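설명서를 쓰는 사람은 설명서를 읽지 않는다

최종 수정: 2024년 1월 22일

알로이스 취르허는 약속 장소에 20분 늦었다. 내가 보낸 길 안내가 잘못됐다고 했다. "'우체국을 지나 왼쪽'이라고 쓰셨더군요. 우체국을 지난 다음 첫 번째 골목인지, 우체국 건물이 끝나는 지점인지 알 수가 없었어요. 저는 두 번째 골목까지 갔습니다." 코트를 벗으면서 한 첫마디였다. 사과는 없었고, 생각해 보니 사과할 쪽은 나였다.

그는 가전제품 사용 설명서를 쓰는 사람이다. 전자레인지, 제습기, 식기세척기, 그리고 딱 한 번 전기 담요. 스코디코라는 기술 문서 회사에서 일하다가 지금은 파이바에 있는 자기 집 식탁에서 일한다. 상자를 열자마자 우리가 보증서와 함께 서랍에 넣고 이사할 때까지 꺼내지 않는 그 얇은 책자가 그의 작품이다. 그는 '작품'이라는 말에 얼굴을 찌푸렸다.

"작품은 무슨. 제 어머니도 제 설명서를 안 읽으세요. 제가 쓴 제습기를 사 드렸는데 전화를 하시더군요. 물통이 어디 있느냐고. 4쪽에 있다고 했더니 그냥 말로 하래요."

그래서 말로 했느냐고 물었다.

"뒤쪽 아래에 있다고 했죠. 그랬더니 뒤가 어느 쪽이냐고 하셨어요. 좋은 질문이에요. 제습기를 벽에 돌려 놓고 쓰시니까 어머니한테는 뒤가 앞이에요. 다음 판에서는 '뒷면'을 다 '전원선이 나오는 면'으로 고쳤습니다. 문장이 길어졌다고 편집자가 싫어했어요."

그 편집자가 말레네 안드라데다. 이날 인터뷰에도 함께 나왔는데, 취르허의 말로는 감시하러 온 것이고 본인 말로는 커피를 마시러 온 것이다. 두 사람은 8년째 같이 일한다. 취르허가 한 문장을 쓰면 안드라데가 반 문장을 지운다. 이 비율은 좀처럼 변하지 않아서 취르허는 지워질 것을 미리 셈에 넣고 길게 쓰기 시작했고, 안드라데는 그걸 눈치채고 더 지우기 시작했다.

"가격 흥정이랑 똑같아요." 안드라데가 말했다. "저 사람이 처음 부르는 값에는 절대 사면 안 돼요."

설명서에 얽힌 가장 흔한 불만은 경고문이다. 앞부분 열 쪽 남짓이 온통 하지 말라는 이야기라서, 어떻게 켜는지 알아내기 전에 이 물건과 함께 죽을 수 있는 방법부터 두루 배우게 된다. 나는 그중 하나를 읽어 주었다. 펠홀름이라는 회사의 토스터 설명서에 있던 문장으로, '본 제품을 이불 속에서 사용하지 마십시오'였다.

취르허는 잠시 천장을 보았다.

"제가 쓴 겁니다."

누가 이불 속에서 토스터를 썼다는 뜻이냐고 물었다.

"그렇게들 물어보시는데, 저도 몰라요. 법무팀에서 목록이 와요. 왜 들어갔는지는 안 알려 줍니다. 물어보면 전화 받는 사람이 바뀌어요. 한번은 '제품을 타고 이동하지 마십시오'라는 항목이 왔어요. 바퀴 달린 이동식 에어컨이었죠. 그건 이해가 되더라고요. 저라도 한 번쯤은 타 볼 것 같아서."

안드라데는 경고문을 줄이려고 오랫동안 싸웠다고 했다. 싸운 방법을 들어 보면 주로 이메일이다. 경고 항목을 80개에서 절반으로 줄이자는 제안서를 보냈더니, 제안서에 대한 검토 의견으로 경고 항목 5개가 더 붙어 돌아왔다. 그중 하나는 설명서를 삼키지 말라는 것이었다고 한다.

"얇은 종이도 아니에요." 그가 덧붙였다. "두꺼워요, 그 종이."

펠홀름의 옛 설명서는 이 업계에서 일종의 전설인 모양이다. 취르허가 가방에서 한 부를 꺼냈는데, 표지가 떨어져 나가 있었고 고무줄로 묶여 있었다. 여덟 개 언어가 한 권에 들어가 700쪽이다. 오븐 하나의 설명서다. 안드라데 말로는 오븐보다 먼저 상자에서 꺼내다가 허리를 다친 사람이 있었다는데, 업계 농담인지 사실인지 확인하지 못했다. 확인하려고 펠홀름에 전화했더니 안내 음성이 설명서를 먼저 참고하라고 했다.

취르허는 그 책을 진심으로 좋아한다. 특히 '시계 맞추기' 장이 좋다고 했다.

"읽어 볼게요. '시계를 맞추려면 시계 단추를 누르십시오. 시간이 깜빡이지 않으면 시계를 맞출 수 없습니다.' 여기서 끝나요. 다음 장은 닭고기예요. 저는 이 문장을 쓴 사람을 만나 보고 싶어요. 그날 무슨 일이 있었는지."

시계 이야기가 나왔으니 물어야 했다. 우리 집 오븐은 벌써 몇 해째 자정을 깜빡이고 있다. 취르허는 놀라지 않았다. 그의 집 것도 그렇다고 했다. 본인이 설명서를 쓴 모델이다.

"정전이 되면 다시 맞춰야 하는데, 방법이 기억이 안 나요. 설명서를 찾으면 되는데 어디 있는지 모르겠고. 파일은 있죠. 컴퓨터를 켜면 됩니다. 그런데 제가 쓴 글을 제가 찾아 읽고 시계를 맞춘다고 생각하면 좀 비참하잖아요. 해 지는 걸 보면 대충 몇 시인지 압니다."

번역은 또 다른 문제다. 두 사람이 쓰는 원문은 번역가들에게 넘어가고, 가끔은 돌고 돌아 다시 원래 언어로 돌아온다. 거래처 한 곳이 원본 파일을 잃어버리고 다른 언어판에서 되번역을 맡긴 적이 있다. 켈툼이라는 냄비 브랜드였다. '뚜껑을 덮고 약한 불에서 은근히 끓이십시오'가 '모자를 쓰고 소심하게 화내십시오'로 돌아왔다. 안드라데는 그 문장을 인쇄해 책상 앞에 붙여 두었고, 회의에 들어가기 전에 한 번씩 읽는다고 했다.

그림 이야기도 빠질 수 없다. 요즘 설명서는 글을 줄이고 그림을 늘린다. 번역비가 덜 들기 때문이다. 취르허는 여기에 대해 길게 말했고 안드라데는 그사이에 케이크를 주문해서 다 먹었다. 요지만 옮기면 이렇다. 그림 속의 사람은 늘 웃고 있다. 나사를 조일 때도 웃고, 냉장고를 혼자 들다가 허리에 번개 표시가 떠도 웃는다. 잘못된 예에서도 웃고 있어서 가위표를 못 보면 따라 하게 된다.

"손도 문제예요. 손이 어디서 나왔는지 모르게 손만 나옵니다. 화살표는 세 방향으로 있고요. 돌리라는 건지 밀라는 건지, 아니면 바람이 분다는 건지. 글로 쓰면 한 줄이면 돼요. '시계 방향으로 돌리십시오.'"

"시계를 못 맞추는 사람이 시계 방향은 잘 쓴다니까요." 안드라데가 포크를 내려놓으며 말했다.

동영상 설명서는 어떠냐고 물었다가 자리의 분위기가 조금 가라앉았다. 취르허는 물을 마셨다. 동영상이 일을 많이 가져갔다고 했다. 요즘 사람들은 식기세척기가 멈추면 전화기를 들고 검색을 한다. 그러면 자기 부엌에 쪼그려 앉은 모르는 사람이 나와서 인사를 하고, 날씨 이야기를 하고, 채널을 구독해 달라고 하고, 한참 뒤에 필터를 뺀다.

"사람들이 그걸 더 좋아해요. 저도 봅니다. 지난 3월에 저희 집 세척기가 멈췄을 때도 그걸 봤어요. 그 사람이 설명서를 손에 들고 읽어 주더군요. 제가 쓴 거였어요. 17쪽. 거기다 '이 부분은 설명이 좀 부실하네요'라고 하던데."

부실했느냐고 물었다.

"원래는 두 줄이 더 있었어요."

우리 둘 다 안드라데를 보았다. 안드라데는 계산서를 보고 있었다.

좋은 설명서가 무엇인지도 물어보기는 했다. 인터뷰에는 그런 질문이 하나쯤 있어야 한다고 배웠다. 취르허는 한참 대답을 고르더니 어릴 때 집에 있던 재봉틀 이야기를 꺼냈다. 뚜껑 안쪽에 실 거는 순서가 종이로 붙어 있었고, 누군가 연필로 세 번째와 네 번째를 바꿔 놓았다고 한다. 인쇄된 순서대로 하면 실이 끊어졌고 연필대로 하면 꿰매졌다. 누가 고쳤는지는 집안의 누구도 몰랐다. 중고로 산 기계였다.

"그 연필 글씨가 제가 본 제일 나은 설명서예요. 숫자 두 개."

안드라데는 그것도 하나로 줄일 수 있었을 거라고 했다. 네 번째 자리에 3이라고만 써도 나머지는 알아서 바뀐다는 것이다. 두 사람은 이 문제를 두고 꽤 오래 다퉜고, 나는 녹음기를 끄지 않았지만 받아 적지도 않았다. 들어 둘 만한 내용은 안드라데가 3을 쓰면 3이 둘이 된다는 취르허의 지적 정도였다.

취르허는 지금 밥솥 설명서를 쓰고 있다. 마감은 지났다. 밥솥은 어렵다고 했다. 쓰는 사람이 이미 밥 짓는 법을 알고 있고, 저마다 물 맞추는 법이 다르며, 자기 방식이 틀렸다는 말을 책자한테서 듣고 싶어 하지 않는다. 손등까지라는 사람이 있고 손가락 첫 마디까지라는 사람이 있다. 그는 초고에 '취향에 따라 조절하십시오'라고 썼다가 법무팀에서 '취향'의 정의를 요청받았다.

"정의해서 보냈나요?"

"석 장 보냈습니다."

"한 줄로 줄였어요." 안드라데가 말했다. "'눈금을 참조하십시오.'"

헤어지면서 취르허에게 역으로 가는 길을 알려 주었다. 이번에는 신경을 써서, 문을 나서 오른쪽으로 몸을 돌린 다음 약국 간판이 나올 때까지 직진하고, 간판을 지나치기 전에 길을 건너라고 했다. 그는 고개를 끄덕이며 다 듣고 나서 안드라데를 따라갔다. 왼쪽이었다. 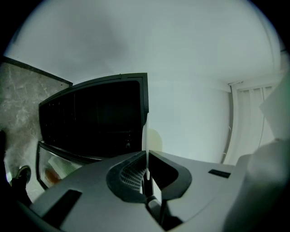

글 네우자 파군데스 | 생활문화 담당 객원기자

독자 의견

반델레이아 린스
저희 집 오븐도 자정입니다. 이사 올 때부터 자정이었어요. 전 주인한테 물어봤더니 자기가 들어올 때도 그랬다고 합니다.

세탁소집둘째
설명서 버린 적 한 번도 없습니다. 서랍 두 칸이 설명서예요. 이미 버린 청소기 설명서까지 있습니다. 물론 읽은 적도 없고요.

니발두 푸르타두
번역 쪽에서 일합니다. 되번역 일화를 보고 웃다가 제가 했던 일이 생각나서 그만 웃었습니다. 그리고 3이 둘이 된다는 취르허 씨 말이 맞습니다. 연필로 숫자 두 개 다 써야 돼요.

물은손등까지
밥물은 손등까지가 맞습니다. 눈금은 믿지 마세요.

첫마디파
손등까지 넣으면 죽 됩니다. 손 크기부터 적고 말씀하세요.

니발두 푸르타두
그런데 역은 정말 오른쪽인가요? 그 동네 살았는데 왼쪽으로 가도 나옵니다. 우체국 지나서요.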